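How Salt Became a Reason to March

In 1930, people in India walked for many days to reach the sea and pick up salt. To see why anyone would do that, it helps to know what salt was for, who controlled it, and what a tax is.

What is a tax?

A tax is money that people must pay to a government. Some taxes are added to the price of things in shops. A tax on something rich people buy, such as jewelry, is paid mostly by rich people. A tax on something everyone needs is paid by everyone, and it takes a bigger share of the money of a poor family.

Why did people need salt?

The human body needs a small amount of salt to work. Sweat carries salt out of the body, so a person who works outdoors in hot weather needs to replace it. Salt was also used to keep fish and other foods from spoiling. Farm animals needed it too.

Who controlled the salt?

At that time India was ruled by Britain. The government controlled the making and selling of salt and charged a tax on it. A person who lived beside the sea could watch salt dry on the mud and still be breaking the law by gathering it for use at home.

How is salt made from seawater?

Seawater is let into wide, shallow ponds called salt pans. The sun heats the water, and the water turns into vapor and goes into the air. This is called evaporation. Salt does not evaporate, so it stays behind as crystals. Workers rake the crystals into heaps. The method is very old and is still used in many countries.

What happened on the march?

Mohandas Gandhi, a leader of the movement for independence, set out from his home near the city of Ahmedabad in March with a group of fellow marchers. They walked south to the village of Dandi, on the coast. The journey was more than 300 kilometers and took over three weeks. Crowds met them along the road, and many people joined in.

The marchers reached the coast in April. Gandhi picked up a lump of salty mud. By doing this he broke the salt law on purpose and in public.

Why break a law on purpose?

Refusing to obey a law that you believe is unfair, without hurting anyone, is called civil disobedience. People who do this usually accept that they may be arrested. After the march, people in many parts of India made or sold salt without paying the tax. Tens of thousands were put in jail, and Gandhi was one of them.

Did the march end the tax?

It did not end the tax right away. The next year, an agreement allowed people in some coastal areas to make salt for their own use. India became independent in 1947, and the salt tax was dropped at about that time.

Words to know

Civil disobedience: refusing to obey a law, peacefully and openly, as a protest.
Evaporation: the change of a liquid into a gas.
Independence: when a country governs itself.
Salt pan: a shallow pond where seawater dries and leaves salt.
Tax: money that people must pay to a government.

Try it with an adult

Stir two spoons of table salt into a cup of warm water. Pour a thin layer onto a dark plate and leave it on a sunny windowsill. Check it each morning and write down what you see.

Text by Nuria Sotomayor. Checked by Adelmo Cocco.
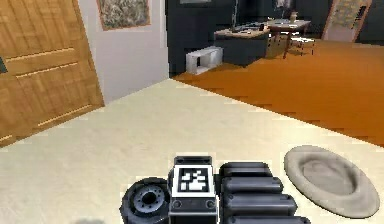
A wooden door and a picture on the wall, with another room beyond. Computer-made image.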